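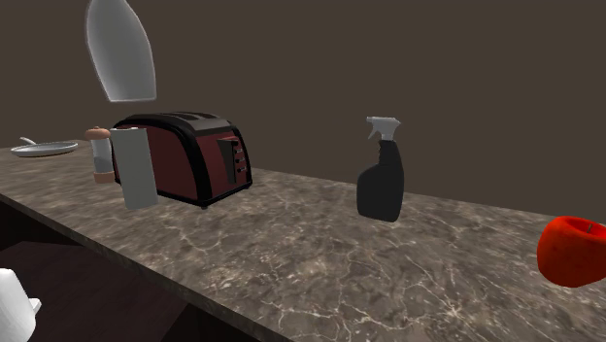

Sealing and maintaining a natural stone worktop

Natural stone is porous to a greater or lesser degree. Liquids that sit on an unsealed surface pass into the pores and leave marks that ordinary washing will not shift. An impregnating sealer lines the pores below the surface and slows this down. It does not form a film, does not add scratch resistance and does not protect calcite stones against acid.

The method below applies to polished and honed marble, limestone, granite and quartzite. It does not apply to engineered quartz, which is bound with resin and should not be sealed.

What you need

Impregnating sealer, solvent or water based (the Brallov and Hindel ranges both include a suitable grade)
pH-neutral stone cleaner
Acetone, for spot degreasing
White cotton cloths or lint-free paper
A flat foam applicator or a short-pile pad
Masking tape and polythene sheet
Nitrile gloves
A lamp that can be set at a low angle to the surface

Step 1. Test for absorption

Place a teaspoon of clean water on the stone in three places: beside the sink, beside the hob and in an area that gets little use. Leave for 15 minutes, then blot dry. A dark patch means that water has been absorbed and the stone will take sealer. If there is no change of colour, the existing treatment is still working, and further sealer will only dry on the surface as a haze.

Veined stones should be tested on a vein as well as on the ground colour. Veins are often a different mineral from the surrounding stone and may absorb at a different rate.

Step 2. Clean and degrease

Clear the worktop completely. Wash with the pH-neutral cleaner at the dilution given on the bottle and rinse twice with clean water. Do not use vinegar, lemon juice, limescale remover or bathroom cleaner on marble or limestone. These etch the polish on contact.

Oil marks should be wiped with acetone on a white cloth. Open a window, put out any flame and keep acetone away from silicone joints and painted surfaces. Old or deep oil stains need a poultice, and this must be completed before sealing. A stain that is sealed in is much harder to draw out.

Step 3. Repair etching

Etch marks are dull spots where acid has attacked the polish. On honed stone they can usually be blended by hand with a fine abrasive pad. On polished marble, work through the grits to 3000, used wet, and finish with a marble polishing powder such as Jasden No. 2. Starting at 400 is only justified where the mark can be felt with a fingernail. Keep each grit slightly wider than the last to avoid a visible hollow, and rinse between grits.

Step 4. Allow to dry

Leave the stone for at least 24 hours after the last wet operation. Thick slabs and built-up edges hold moisture for longer, particularly along the joint under the front edge. Trapped water blocks the sealer and can leave a cloudy band.

Step 5. Apply the sealer

Mask adjoining paintwork, metal trims and timber. Test the product on an offcut or in a hidden corner first, as some sealers darken the stone slightly.

Work in sections no longer than you can reach from one position. Wet the surface evenly with the applicator and keep it wet for the dwell time on the label, normally between 6 and 11 minutes. Add more sealer to any part that dries early. Include the front edge and the cut edge around the sink, where the absorption is usually highest.

Step 6. Remove the excess

Wipe off all remaining sealer before it dries, turning the cloth often. Buff with a clean, dry cloth. Set the lamp low and look along the surface for smears. A smear that has already dried can be softened with a little fresh sealer and buffed off straight away.

If the absorption test showed a strong dark patch, apply a second coat after the interval given by the manufacturer. Lay solvent-soaked cloths flat outdoors to dry before disposal.

Step 7. Cure

Keep the worktop dry for 24 hours and avoid oil, wine and fruit juice for 48 hours. Full cure takes longer with some water-based products; Babalola Stone Guard, for instance, needs a week before the absorption test is repeated.

Routine care

Wipe up spills promptly. Clean daily with warm water and a damp cloth, and weekly with the pH-neutral cleaner. Use boards and trivets. Repeat the absorption test once a year and reseal only where it fails.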